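About us

2 min read

Hi, and welcome to Sidlow! I started this little shop in April with one shelf, a borrowed label printer and far too many opinions about bathroom benches. These days I sell small storage for makeup and skincare – drawer units, trays, the odd divider – and I still pack every order myself at the kitchen table in Cumholm.

It all came from my own mess. I had foundation in the cutlery drawer and sunscreen in three different handbags, and I was forever buying a second one of something I already owned (my record is four concealers, don't ask). So I began sorting things by how often I reach for them. Daily stuff goes in the top drawer, weekend stuff gets a box, and anything that smells funny goes in the bin.

My favourite colour for a drawer is orange. You can find it half asleep! I like a clear drawer too, so the bottles show from the front and I'm not rummaging.
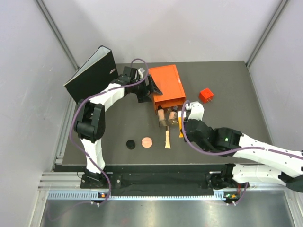

Page last changed: 2 September 2021

Two bottles of beige-pink with black caps sit in a drawer like that quite happily, and one can lean if it wants to. Slim tubes and puffs I'd sort last, once the bottles have their spot.

Orders over $60 post free within Australia, and you've got 15 days to change your mind. If you're near Engate, pick-up is fine too – just send me a message first so I can put the dog out the back.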